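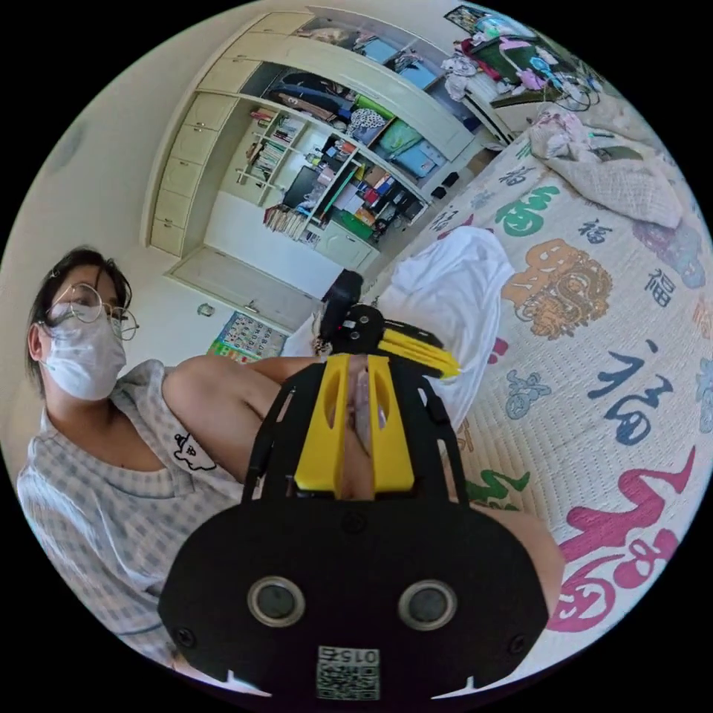 本页最后更新:10月

床上叠衣服这件事,被说得太玄了

生活方式 · 长文

我家叠衣服一直在床上叠。衣服从阳台收进来,往床上一倒,人往床沿一坐,或者干脆盘腿坐上去,叠到哪件算哪件。我母亲这样叠,我外婆也这样叠,外婆叠的时候还要听收音机里的越剧,叠到高兴处会拿一条枕巾当水袖甩一下。这么多年里没有谁觉得这需要学。

所以当我第一次看到有人卖叠衣课,而且标题里专门写着“床上叠衣的五个误区”,我的反应是先把页面关掉。过了几天又打开了。价格写得很清楚,1,850元,线上,21天,送一块叠衣板。课程的名字叫Clumell,据说是一套“衣物静置体系”。我把这几个字念给我先生听,他问是不是卖红酒的。

编辑让我去弄明白这钱花在哪儿。我报了名,发票还在抽屉里。

先说床

Clumell的第一课没有教叠,讲的是台面。老师在视频里语气很重,说床太软、太低、有温度,衣服在床上“无法获得稳定的边界”。正确的做法是站着,在一张齐腰高的硬台面上叠。底下的留言一片恍然大悟。

我住的房子里有一张齐腰高的硬台面,在厨房,上面有油。餐桌也行,可餐桌上永远有东西:孩子的练习册、半袋没封口的紫菜、一把不知道谁的钥匙。要把餐桌清出来叠衣服,清完也就不想叠了。我猜多数人家差不多。床的好处在于它够大,白天没人用,又在衣柜旁边。一件成年人的长款衣服平铺开来,除了床和地板,家里找不出第三个放得下的平面。

说到软,我做了一点笨功夫。同一件棉布衬衫,在厨房台面上叠一次,在床上叠一次,叠完都放进抽屉,过了一周拿出来挂上。我看不出哪件是哪件。我先生也看不出。我女儿说左边那次好一点,我问她为什么,她说左边离窗近。

对这个结果,Clumell的助教回复我说,一件衬衫不足以说明问题,要看“长期的纤维记忆”。我问长期是多久,她发来一个拥抱的表情。

床当然有它的毛病。坐在床沿的人会压出一个坑,衣服往坑里滑;盘腿坐上去,膝盖就会占掉本来要铺衣服的地方,铺着铺着就把袖子坐在身子底下了。站着叠不会有这些事。可站着叠四十件衣服腰会酸,课里对腰一个字也没提。老师的背挺得很直,视频剪得很短。

再说床罩

第二课开始推荐东西。先出场的是一款叫Sturside的绗缝床罩,说法是绗缝的纹路有“定位作用”,衣服铺上去不会跑。课里用的是一床浅色的,很好看,拍出来像酒店。

绗缝面比光面床单涩,这一点我信,手摸得出来。缎面的被套最难伺候,铺件衬衫上去,一转身它自己就溜了半截。绗缝的有高低,薄布料搭上去会被托住一些。但也正因为有高低,薄料子底下那些小格子会顶出来,你用手掌去抹平,抹的其实是床罩。抹了半天,衣服上的皱还在,床罩倒平了。

我把自己家那床旧绗缝床罩翻出来试,那是结婚时亲戚送的,洗得发白,边上脱了线。效果和课里那款看不出差别。我又拿一条大浴巾铺在床上试,浴巾更涩,铺什么都不跑,缺点是掉毛,深色衣服叠完像刚抱过猫。

于是我写信问卖家,“定位作用”有没有什么依据。对方客服说,这是用户体验总结。我问哪些用户。对方说,很多。

这床罩我没有买。如果有人本来就要换床罩,又喜欢那个颜色,买它也没什么坏处。只是别指望它替你叠衣服。

薄的、白的、大的

真正让人烦的,是那种又薄又大的白色衣物。

厚的东西好办,牛仔裤、卫衣、毛巾,拎起来一折就有了形状,叠歪了也撑得住。薄的不行。薄布没有主见,你捏住哪里,褶子就从哪里往外跑;松开手,它按自己的意思塌下去。边找不直,角找不齐,领子和下摆长得差不多,常常铺到一半才发现拿反了。白色又加一层麻烦,光线一亮,接缝和褶子就分不清。 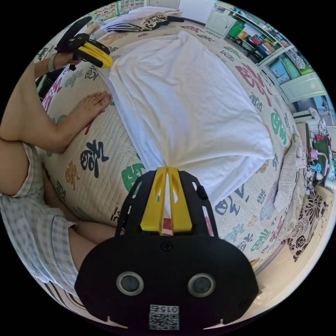 一件大幅的白色薄布衣物摊在绗缝床罩上,近处的一边被捏拢,褶子由此散开。

Clumell对付这类衣物有一个专门的手法,叫“五点归位”,5个动作,先定两肩,再定两摆,最后一个动作定中线。动画演示里那件衣服像一张纸,折到哪里是哪里。我照着做,定完两肩去定下摆,两肩就跑了。回去重新定两肩,中线又歪了。那天下午我和一件罩衫来来回回折腾到窗外天色暗下来,锅里的汤也忘了关火。

后来我想通了一点,或者说放弃了一点。薄布最要紧的是先有一条靠得住的直边。哪一条都行,侧缝也好,下摆也好,只要能从头到尾拉直。拉直的办法是一手捏一头,往两边轻轻带,带到布面不再往下坠,再放到床上。这时候别去管别的边,别的边都是乱的,让它乱。以这条直边为准对折,对折之后乱的那边自然少了一半。

两个人做更好。小时候叠床单都是两个人,我和母亲各捏两个角,往后退,抖一下,走到一起,她把角交到我手里,弯腰去捞垂下来的那道折边。我母亲抖得很用力,我常常捏不住,被子角从手里飞出去,她就说我没吃饭。一件大的薄衣服也可以这么叠,各捏一头,不用抖,抖了反而乱。

课里没有两个人的叠法。整整21天,画面里从头到尾只有一位老师。我在留言区问过,有同学回答说,叠衣是和自己相处的时间。

叠衣板

随课送的叠衣板来自一家叫Tolentino的牌子,塑料的,几片连在一起,中间有缝,衣服铺上去,左边翻一下,右边翻一下,下面翻一下,成了。

我得承认它对T恤好用。T恤叠出来大小一致,摞起来漂亮,孩子爱玩。我女儿有一周主动把全家的T恤都叠了,叠完又抖开再叠,我也没拦着。

问题是家里并不只有T恤。长袖要先把袖子收进来,收袖子的时间够你空手叠一件了。带帽子的,帽子会鼓在板上。裙子放不下。至于薄的白的大的那一类,板子翻上来的时候布就从缝里漏下去,夹在板和床之间,你以为翻好了,拿起来一看底下拖着一截。在床上用还有个毛病,板子底下软,翻片的时候整块板会跟着陷,得用另一只手按住。

说明书上写“请置于硬质平面使用”。兜了一圈又回到厨房台面。

板子现在立在衣柜和墙之间的缝里。女儿的兴趣转到了别处,有时候拿它当画板。

家居服该不该叠

课程中段有一天专讲家居服,老师提出一个让我愣了一下的主张:家居服也要有“仪式性的收纳”,因为它是“离你最近的衣服”。同一天的推荐链接里出现了Alska,一个卖家居服的牌子,主打宽松款,格子的居多。

我对宽松格子家居服没有意见,我自己就有好几身。大领口、肥裤腿,坐在床上怎么盘腿都不勒。格子还耐脏,而且叠起来占便宜,横竖都有线,照着格子对齐就行,比纯色好叠得多。这是我在整套课里自己发现的最实用的一条,老师没有说。

但是要不要叠,我持保留意见。家居服早上脱下来,晚上又穿上,中间那十几个小时它待在哪里,对谁有影响呢。我家的做法是搭在椅背上。我先生的做法是塞在枕头底下,他说这样晚上拿出来是暖的,我摸过,不暖。

我把这个问题拿去问了Ebony Halliday。她在我们这一带上门做整理,做了很多年,Clumell的学员群里有人骂她“老派”,我就是顺着骂声找到她的。她来的时候拎着一个布袋,里面只有一卷标签纸和一双自己的拖鞋。

“椅背挺好的。”她看了看我家的椅子,“你这把就是干这个的嘛,谁坐它?”

确实没人坐它。

她对叠衣课的态度比我温和。她说有人花了钱,就真的会叠,钱花出去本身是有用处的,跟办健身卡一样,有一小部分人会去。我说那剩下的呢。她说剩下的请她。

她看我叠了几件,没有纠正手法,只问了一句:这些叠好以后往哪儿放?我拉开抽屉,抽屉已经满得要用膝盖顶才能关上。她说那你叠得再好也没用啊,你一关,全挤了。然后花了一下午和我一起往外拿东西。拿出来的有怀孕时的裤子、一件吊牌还在的泳衣,还有三年前找不到就又买了一条的围巾。

我当时心里是有点不服气的。花钱学叠,结果要解决的是抽屉。可那天晚上抽屉是一根手指推上的,这个没法抵赖。

一个洗衣店老板的看法

整理师之外,我还想听听靠叠衣服吃饭的人怎么说。Kenneth Dalisay开的洗衣店在菜场后面那条路上,门脸很窄,里头很深。他父亲传下来的店,柜台是老的,台面磨得发亮。

我带了Clumell的讲义给他看。他翻得很快,在“五点归位”那一页停下来,问我这是叠衣服还是针灸。

他店里叠衣服是站着叠的,硬台面,齐腰。这一点倒是和课里一致。我问他为什么不坐着,他说坐着慢。我问站着叠是不是更平整,他想了想,说平整是烫出来的,叠只管别再弄皱。

“你们家里又不烫。”他说,“不烫的衣服,叠出来什么样就是什么样,晾的时候就定了。”

这句话我回家琢磨了好一阵,后来连着几次洗衣,我把一半衣服晾的时候抖开、拉直领子和门襟,另一半照老样子往衣架上一挂。收下来摊到床上,抖过的那一半用不着抹,手一搭就成了。没抖的那一半怎么抹都有印子。两堆放在一起,我先生也看得出来,他平时连我剪没剪头发都看不出。

Clumell的课程里没有讲晾。我专门回去翻了目录。

Kenneth还给我看了他对付大件薄料的办法。他把衣服搭在一根横杆上,让它自己垂,垂一会儿,两边自然就齐了,再从杆上取下来对折。家里没有横杆,他说用椅背、用门把上的衣架都可以,用自己的小臂也行。我在家用小臂试过,看着像西餐厅的服务生,效果却不坏。薄布垂直了比铺平了听话,这件事跟床软不软、床罩绗不绗缝都没什么关系。

临走我问他自己家的衣服在哪儿叠。

“床上。”他说。他太太叠,他在店里叠够了。

关于21天

课上完了,群里要打卡晒成果。照片里的抽屉都很美,颜色从浅到深,每件竖着站好,像书架。我也拍了一张,拍之前把最皱的几件拿走,塞到了另一个抽屉里。我怀疑不止我一个人这样做。群里有位同学发过一张没收拾好的,角落里露出一条卷成团的丝袜,很快就撤回了。

竖着放这件事值得多说两句。课里把它讲得像一项发明,好处是一眼看得见每一件,不用翻。这是对的,我用下来也觉得方便,尤其是孩子的衣服,她自己能找到想穿的那件。但竖着放要求每件都叠得差不多高,而且抽屉不能太空,空了就倒。抽屉从满到空是每天都在发生的事,穿掉几件,剩下的就东倒西歪,要重新扶。课里的解决办法是买隔板。隔板的链接也给了。

我用的是鞋盒,剪掉盖子,正好卡进去。再说薄的衣服竖不起来,硬要它竖,得叠得很小很紧,打开来一身方格子印。我现在把薄的平放在最上层,或者挂起来。衣架比什么方法都诚实,挂得下就挂,挂不下说明衣服多了。

那么“误区”到底是不是误区呢。我把讲义上列的几条拿来跟自己的经验对了对。

说床太软,会让衣服变形。我没看出来。

说坐着叠会让动作变形。有一点道理,坐着够不到远处,会把衣服拽过来,一拽就斜了。办法是把衣服转过来,或者人挪一挪。

说不应该一次把所有衣服倒在床上,会有压迫感。这条因人而异。我反而喜欢倒成一堆,从堆里挑,先挑毛巾,毛巾最快,叠完毛巾堆就矮了一大截,人也有了信心。我先生是一件一件从筐里拿,拿一件叠一件,叠完的放旁边,他说看着一大堆会想躺下。我看他确实经常躺下。

说叠衣时不应该看剧、聊天。不同意。老师说专注才能“与衣物对话”。我没有什么要和袜子说的。

说叠完应当立刻归位。这条我同意,而且觉得是整套讲义里最有用的一句,可惜只占了半行。叠好的衣服在床上放到晚上,最后都会被一股脑搬到椅子上,第二天从椅子上抽一件穿,整摞就垮了。在床上叠有个没人夸过的好处:晚上你要睡觉,不收也得收。在餐桌上叠,可以一直放到有客人来。

袜子

袜子是另外一回事。课里花了整整一天讲袜子,说不可以把袜口翻过来包成球,会撑松。应当2只平叠,对折,再折,竖着放。

我家包了几十年的球。撑没撑松,说实话看不出,我家的袜子都是先破脚趾。我按课里的方法叠了一段时间,最大的感受是早上光线暗,拿出来常常带出来一只,另一只留在盒子里,然后站在走廊里找。包成球至少不会走散。后来我把自己的照课里的叠,先生和女儿的照旧包球,到现在也没有换季级别的差别可以报告。

Ebony对此的意见是:你全买一样的。

花出去的钱

有读者大概会问,那1,850元值不值。我把账摊开来说。板子给女儿当了画板。讲义上有用的,“立刻归位”半行字,竖着放那一页,挑着用。五点归位我再也没做过。推荐的床罩、隔板、家居服,一样都没下单。课里没教、别人教我的倒有几样,晾的时候抖一抖,薄的先让它垂直,抽屉别塞满,同款袜子。这些谁家老人都讲得出来,只是老人讲的时候我们在看手机。

我跟Clumell提过退款,理由写的是内容与家庭实际条件不符。对方说课程是虚拟产品,上完就不能退,但可以送我一次进阶课的名额,讲床品。我问床品在哪里叠,是不是也要在齐腰的硬台面上。一床双人被套要多大的台面呢。助教说进阶课里会讲。

我没有去。

有一点我要替课程说句公道话。上课那段时间,我确实每次都把衣服叠了,没有攒过。群里有人催,每晚要交照片,不交会被点名。课结束以后,第二周就又攒上了,筐里的衣服堆得冒尖,先生直接从筐里拿衬衫穿,穿出去一后背的褶。可见有用的是那个催。如果有人愿意每天晚上发一条消息问我叠了没有,我可以付点钱,不用1,850元那么多。

十月里天凉下来,厚衣服上场,好叠多了。母亲来住了几天,下午太阳照到床上的时候,她把收下来的衣服抱进屋,往床罩上一放,人坐上去,把腿也收上去,开始叠。我坐在另一头。我叠我的,她叠她的,叠出来的样子完全不同,她的衬衫对折再对折,方方正正一块,领子压在里面,是我讲义上打了叉的那种叠法。

我拿起来看了看,领子有一点印。我跟她说课上讲不能这样叠,领子要朝外。

她问,什么课?

我说没什么,把那件白罩衫递过去,让她捏住那头。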